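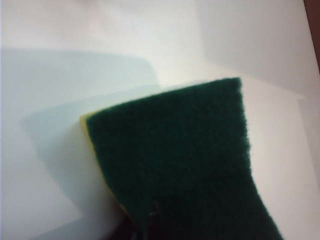

The Furutitz two-layer sponge, scouring side. The yellow foam shows along the left.

Furutitz Waisted Scrub Sponge: review
Posted 9th January

Sponges get little attention in these pages, mostly since they cost so little that a poor one goes in the bin and is forgotten. The Furutitz is sold at a slightly higher price than the supermarket packs, on the claim that its two layers stay bonded longer. I ran 2 of them through the same kitchen sink for 30 days each, one after the other, and kept a Khoury sponge going in the laundry tub for comparison.

Construction

Green scouring pad on one face, yellow foam on the other, bonded across the full width. The sides curve in to form a waist, and the corners are left square. The waist gives the thumb and middle finger somewhere to sit. With wet hands and detergent the grip is better than on the straight-sided Khoury, and I dropped it less often in deep pots.

The pad is matte and fibrous, with no printing on it. Short fibres stand out from the cut edge. These shed a little in the first few washes, so rinse the sponge well before using it on glassware.

Scouring

Test one was porridge left overnight in a stainless steel saucepan. The Furutitz cleared it in 33 strokes at moderate pressure, and the Khoury needed noticeably more. Test two was lasagne baked onto an enamel dish at 200 degrees. Neither sponge shifted the corners without a soak. After soaking, the square corner of the pad reached into the angle of the dish and did most of the work.

The pad is too coarse for non-stick coatings and for polished aluminium. It left fine, dull lines on an old aluminium lid. Use the foam side on both.

Foam side

Average. It holds enough detergent for a normal sinkful of dishes and wrings out easily. It is softer than the Khoury foam and tears if pushed onto fork tines. The second sponge had a small split by day 30, well away from the bond.

Bond and wear

No separation on either sponge. The glue line stayed flat along both long sides, and the ends had not lifted. The pads lost some bite after the third week but remained usable.

Drying and odour

Stood on edge in a Sernovine wire rack, the sponge was dry by morning. Left flat on the bench it stayed damp underneath and smelled sour within days. I would expect that of any foam sponge.

Summary of findings

Grip: very good
Scouring: good
Foam: fair
Bond: very good
Value: fair at full price, good on special

Available from Gurell in twin packs. The single packs are the same sponge and work out dearer.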